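Ticket 234: Two-arm cell at Innes site, key and ring sorting, problems after the February change
Status: open, waiting for Driltholm support
Product: Jamument cell software, version 2

Summary
We are the key desk of Clusine property services. The cell took over part of the returned keys work from the evening shift. It runs well with single keys, but it stops when metal parts hang together. I write down what we tried, so the next shift does not repeat it.

Log

07:40 Cell stopped with message "grip not confirmed". Restarted from the panel. Same message after one minute.

08:15 Cleaned the finger tips of both arms with a dry cloth. No change.

09:05 Checked the parts counter. It says 1493 parts since the last reset. The manual asks for finger inspection at 2000, so we are still inside the limit.

10:30 Lowered the grip force one step on the left arm. Message comes less often, but two parts were dropped. Put the value back.

11:20 Ran single keys only, with tags. No stop until lunch.

13:10 Ran mixed parts again. Stopped on the fourth cycle. I think the software expects one part and gets several, but I am not sure of this.

Pictures from the cell:

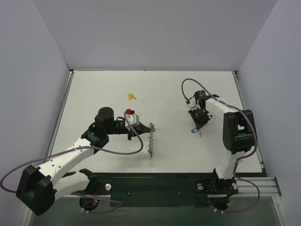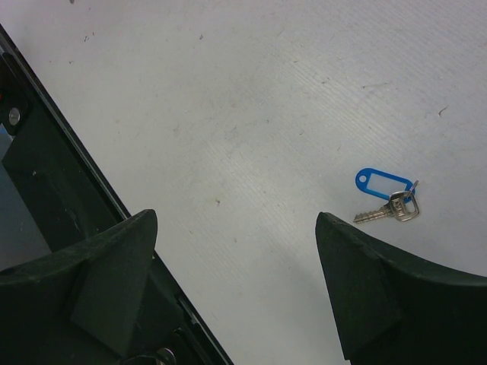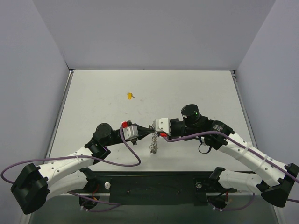
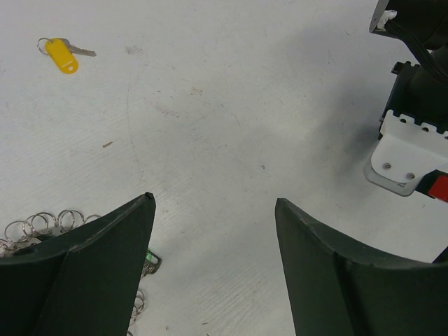 14:00 Talked with both shifts. Before the cell, one person sorted by hand and noticed tangled parts without thinking. Now the same person is called to the cell for every stop, and between stops she does the tag labels at another desk. She says the walking is more tiring than the sorting was. The evening shift likes the change more, they have fewer keys to finish before closing.

Questions for Driltholm
Can the cell put a doubtful part to the side and continue, so that the operator clears them all together once per hour?
Can the message say which arm has the problem? At the moment we must look at both.
Is there a short training for operators? Only one person per shift has the password for the grip settings.

Workaround until we get an answer: separate tangled parts by hand before loading. Please write every stop in this ticket with the time, also the short ones.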